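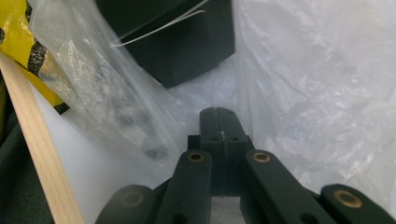
Ticket 251 - Müllbeutel rutscht in den Eimer
Bereich: Werkstattküche Dillville
Gemeldet von: Bláthnaid Foley
Status: gelöst

Meldung
Hallo zusammen, der große weiße Beutel im Sammelbehälter rutscht ständig nach innen. Sobald etwas Schweres reinkommt, gibt der Rand nach und alles liegt unten neben der Folie. Gestern durfte ich Kaffeesatz vom Eimerboden kratzen, das muss nicht jede Woche sein! Der Behälter ist der hohe von Wukcombe, die Beutel sind die neuen von Fitby, Rolle zu 40 Stück. Mit den alten Beuteln hatten wir das Problem nicht.

Rückfrage Support
Danke für die Meldung! Zwei Fragen: Ist der Klemmring noch dran? Und wie weit hängt die Folie außen über den Rand?

Antwort Foley
Klemmring ist da, sitzt aber locker. Überstand habe ich gemessen: 13 cm auf der einen Seite, auf der anderen fast nichts. Der Beutel hängt also schief, das war mir vorher gar nicht aufgefallen.

Versuch 1
Beutel neu eingesetzt, Überstand rundum gleich, Ring wieder drauf. Zwei Tage gut, dann hing die rechte Seite wieder drin. Immerhin ein Fortschritt - vorher hielt es keinen halben Tag.

Versuch 2
Luft unter der Folie rausgelassen. Ich habe den Beutel mit der flachen Hand bis ganz nach unten gedrückt und die Falten an die Wand gestrichen. Das macht richtig viel aus! Vorher stand unten ein Luftpolster, und jedes Teil hat die Folie erst mal ein Stück mitgezogen. Der Ring bleibt trotzdem locker.

Rückfrage Support
Klingt super. Bitte einmal nachsehen, ob unter dem Ring noch der Gummistreifen liegt. Der löst sich gern beim Auswaschen.

Antwort Foley
Volltreffer, der Streifen fehlt! Lag hinter der Spüle, ziemlich verklebt. Mit warmem Wasser und Spülmittel sauber bekommen, getrocknet und wieder eingelegt. Ring drauf, klick. So ein schönes Geräusch habe ich an diesem Eimer seit Januar nicht gehört.

Test am 3/2/25
Sperriges zuerst: Schaumstoffreste und Verpackungskram, danach der normale Küchenmüll. Rand sitzt, nichts nachgerutscht. Beutel voll herausgehoben, Boden sauber!

Notiz für alle
Schnüre und Bänder bitte vorher aufwickeln, die verhaken sich sonst beim Zubinden. Große Schaumstoffstücke flach an die Seite stellen, dann passt deutlich mehr rein. Ersatzstreifen gibt es bei Szénási, Schublade unter der Kaffeemaschine, ich habe gleich einen zweiten dazugelegt.

Support
Ticket geschlossen. Vielen Dank fürs Dranbleiben und fürs Ausprobieren - der Hinweis mit der Luft unter der Folie kommt in die Anleitung am Schrank. Die nächste Bestellung bleibt bei den Fitby-Beuteln, 200 Stück.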